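Relta Household Storage Project
Progress report to the Drallmont Fund
Reporting officer: Gaspard Besnard
Date of report: 2025-02-01

1. Purpose of this report

The report sets out work completed in the second period of the grant, the position against the agreed plan, and the matters on which the Fund's guidance is requested. It should be read with the opening report, which describes the aims of the project and the households taking part.

2. Work completed

The review of storage in the shared kitchens has been finished at 13 of the 17 sites. At each site, cupboards and worktops were cleared, the contents were sorted, and dry goods were moved into lidded containers. Residents chose which items should remain within reach and which could go on upper shelves. The four outstanding sites have agreed dates for their visits.

A total of 1,205 items has been entered in the stock register, which is kept by site and by shelf. Duplicate utensils and unlabelled jars made up most of what was set aside. Usable pieces were offered first to other kitchens in the project.

3. Containers

Two types of container were compared during the period. The Curkenex type is square and stacks well, but several residents found the lid difficult to lift. The Pan type is round, with a handle across the top, and was preferred at most sites for flour, rice and oats. It takes up more shelf space, and the shelf plans for the narrower cupboards have been redrawn accordingly.

Residents asked for labels to be placed on the body of each round container, below the seam, so that they remain with the contents when tops are removed for washing. This has been adopted at all completed sites. 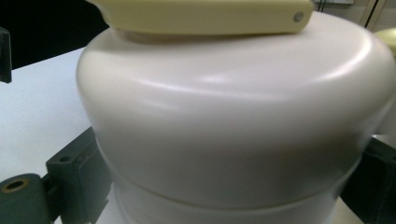
Figure 1. Round container, off-white, with domed upper section and cream-yellow handle.

4. Expenditure

Spending on containers and labels is within the approved budget. Travel costs were slightly higher than planned owing to return visits at two sites. The difference has been met from the project's own contribution, and no transfer between budget lines is requested.

5. Next period

The remaining sites will be completed and the register checked against the shelves at every kitchen. A follow-up visit to each site is planned before the end of June. The Fund is asked to confirm whether the final report should include the full register as an annex or a summary by site.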